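Jonberg Triage Tag Kit, pack of 20

Reviewed January 2024

I help run first aid drills for the Morkcombe response team, which means I spend a fair part of the year tying colored cards to people who are pretending to be hurt. Our old cards dissolved in a drizzle last August, so I bought the Jonberg kit. It comes with 20 tags, 12 elastic loops and a grease pencil. Do the math on those loops before you order.

The tags themselves are good. The stock is stiff and takes pencil well, and the tear-off strips come away cleanly with gloves on. I can't say the same for the Koutsoukos set, which needed fingernails and a certain amount of swearing. The color bands are wide enough to read from across a parking lot.
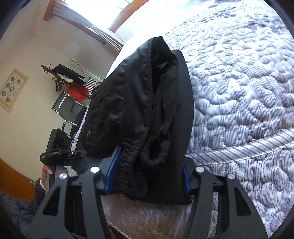 Black garment, lifted off a quilted bedspread.

Now the complaints. The back of each tag has space for pulse, breathing and time, all in boxes sized for an ant with nice handwriting. The instruction booklet spends four pages on storage and one paragraph on what to do when a patient gets worse and has to move up a category -- a thing patients are known to do. And the carry pouch closes with a snap that opens whenever you run.

Refills from Hotodstead fit the pouch and cost less, though the yellow is closer to mustard and we had one argument over it.

Would I buy it again? Yes, with a bag of rubber bands. Four stars for the tags, two for the pouch.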